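The Patient Hand

Teaching a robot to tidy up is slow, dull, sweaty work. One afternoon in Nadamberg, with the people who do it for a living

By the time I get to Nadamberg it's raining sideways and I've missed the morning shift. Doesn't matter, says the woman at the door. There's another one at two. There's always another one.

Jetero has the upper floor of what used to be a carpet warehouse. Lino, strip lights, a kettle with a label saying DESCALE ME. Four bays along the back wall, each with a table, a pair of arms and a chair. The chair is for the teacher. That's the job title, or near enough. The contracts say "demonstration operator". Everybody says teacher.

Elvira Ríos runs the floor. Used to train dental nurses, which she says is closer than you'd think. "You learn to talk someone's hands through a thing. Not their head. Their hands." She walks fast and I write badly trying to keep up, so forgive me if some of this is out of order.

The idea is an old one. You want a machine to do a job, so you do the job with the machine's own body and it keeps a record of everything: what the cameras saw, where each joint was, how the fingers closed. Do that enough times, feed the lot into a model, and with luck it picks up the knack. No one writes out a rule for how to hold a banana. No one could, probably.

How you move the machine is where it gets interesting. Two ways at Jetero. For the first you simply take hold of the arm and push it about, like helping a child with a tennis racket. It goes slack when you press a switch. Good for big slow moves, wiping, pulling a drawer. Hopeless for fingers. You can't fold five fingers round something while also steering the wrist, you'd need to be an octopus.

So for hands there's the glove. Zodside, they call the system, glove and wrist tracker and a headset if you want it. You bend your finger, the black finger over on the table bends too. There's a lag. Small, but your body notices, and for the first ten minutes I felt faintly drunk.

Ríos put me in bay three. Job: pick up a foam block, put it down again somewhere else. I've been picking up blocks since I was one. I knocked it off the table twice, pinched it by the corner, dropped it, then got it up and couldn't let go. My thumb thought it was open. The robot's thumb dissagreed.

"Everyone squeezes," she says. "You can't feel it, so you squeeze."

That's the big gap. No touch. The glove gives a little buzz when the fingertips meet something but it's a buzz, not a feeling. The good teachers do it by eye. They watch the shadow under the hand. They watch for the moment the thing shifts a bit, and then they stop closing. After a few weeks, I'm told, you stop looking for the buzz at all.

A new teacher needs 3 shifts before any of their work is kept. Before that it goes in the bin. A decent afternoon after that is 38 clean runs, and clean is a strict word here. A run with a fumble in it gets put to one side. Not deleted, mind. There's a long-running row about fumbles. Half the team wants them kept in, as long as the teacher recovers, on the grounds that a robot which has only ever seen perfect grabs has no clue what to do after a bad one. The other half says you get a machine that fumbles on purpose. Ríos is in the first camp. Loudly.

What they're all working on this autumn is sorting. The customer is Caron, who run shared workspaces and want something to clear up the mess on communal tables at the end of the day. Lunch things one way, desk things another. Sounds easy. It's a horrible job to teach because there are two problems glued together: how to hold the thing, and where it belongs. A run can have a lovely grip and end up in the wrong basket, and then what have you taught it?

So the tables are kept very plain. Baskets, things to go in them, a bit of paper by each one with the category written in pen. The handwriting is deliberate, apparently. They did print the labels to begin with, then the client pointed out that real offices are full of scrawl. Now whoever sets up the table writes it fresh and the papers go wherever they go.
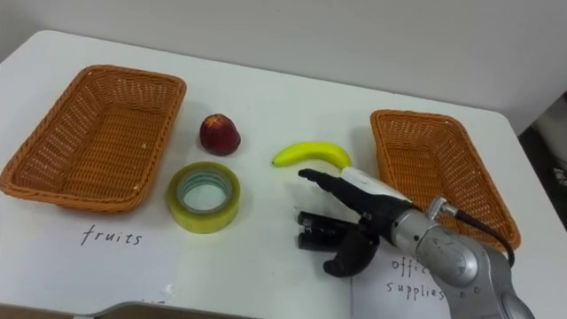

Fruit one side, office supplies the other: a sorting table at Jetero, with the hand at the banana.

Bananas, by the way, are disliked. Curved, so they rock. Long, so they stick out of the hand and catch on the rim of the basket going in. Tape is worse, one of the teachers tells me without looking round. Flat on the table there's not much to get under. You can come at it from the sides, wide open, or hook a finger through the hole and drag. Both work. The trouble is if half the team hooks and half the team pinches, the model can end up doing something in between, and in between is nothing. Air. So there's a house style. Pinch, from the sides, come in low. It's written on the whiteboard and underlined three times.

The sorting set stood at 957 runs when I visited in October. They want a lot more. Is there a number? Ríos pulls a face. An early version, trained on only 230, could do the fruit most of the time and went to pieces whenever a basket was turned a bit. Since then the baskets get shoved round between runs. Different angle, different gap. Boring to do and it helped more than anything clever.

Then she shows me the thing running on its own. Gloves off, chair empty. The arm comes in, waits, has what looks like a think. Goes for an apple. Gets it. There's a tiny dip of the wrist just before the fingers open, and one of the teachers groans, because that's her dip. She does it every time. She's never managed to stop, and now it's in there.

"You can tell who taught it," Ríos says. "Like a accent."

Next try it leaves the apple alone and pats the table beside it. Twice. Somebody writes that down.

I ask about the backs and shoulders, as you would. Bad, is the answer. Arm held out in front of you for hours, making small careful moves. Shifts were cut to ninety minutes in the glove after a couple of people went off with sore necks, and there's a rest bar now, for the elbow. The headset's optional and most have given up on it. They'd rather look at the table with their own eyes.

At ten past four the kettle goes on. Bay two carries on regardless, a man with his sleeve rolled up, reaching, closing, lifting. He turns the basket a few degrees, moves the paper, and sits down again.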